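The Gripper Is the Cheap Part

Storcombe runs meals for residential care homes, and in February its operations manager, Thijs Baert, was handed a quote for a table-clearing robot. The arm was on page one. The rest of the money was on pages two through nine, and he says he didn't get that far until the second meeting.

I've read a lot of these quotes. They tend to start with a price a finance department can live with and then wander off into mounts, spare pads, software seats, site visits and something called "task onboarding." Storcombe's listed 234 hours of onboarding. Baert asked what would happen if the kitchen changed its plates. The answer was more onboarding, at the same rate.

"We change plates all the time," he told me. "They break."

The vendor, Conico, suggested a cheaper first step: leave the arm out and buy two hand-held grippers with cameras. Staff would use them to move dishes, and the recordings would be used to train the robot that came later. It sounded thrifty. But somebody has to hold the thing, and that person draws a wage. Storcombe's first budget gave that labor no line at all. The second gave it 900 hours, and by then the hardware looked like pocket change.

Chak-lun Chang, who plans equipment purchases for the Skikusgate homes, has been through the same exercise and is blunter than Baert. She wants to know how many kinds of dish a system has been tried on, and how many of those attempts took place on a table somebody eats at. Sales demos like one plate in the middle of a bare bench. Her homes have bowls next to ketchup bottles next to a coat.

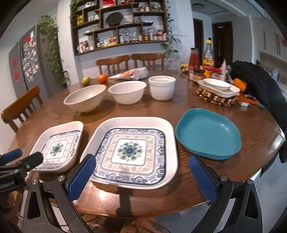 A hand-held gripper among patterned plates, bowls and condiments on a dining table.

Chang's rule is to price the second year before the first. Pads get replaced and software licenses renew. Shin, the other bidder she looked at, wouldn't put a number on either one, so she stopped returning its calls.

Baert hasn't canceled. He has approved the two grippers and a pilot of 101 meals, with the labor charged to the project this time — his finance people insisted. The arm is still on page one of the quote, unsigned. Conico has offered him a discount if he commits before the pilot ends. He asked them to put the onboarding rate in writing first, and he's waiting to hear back.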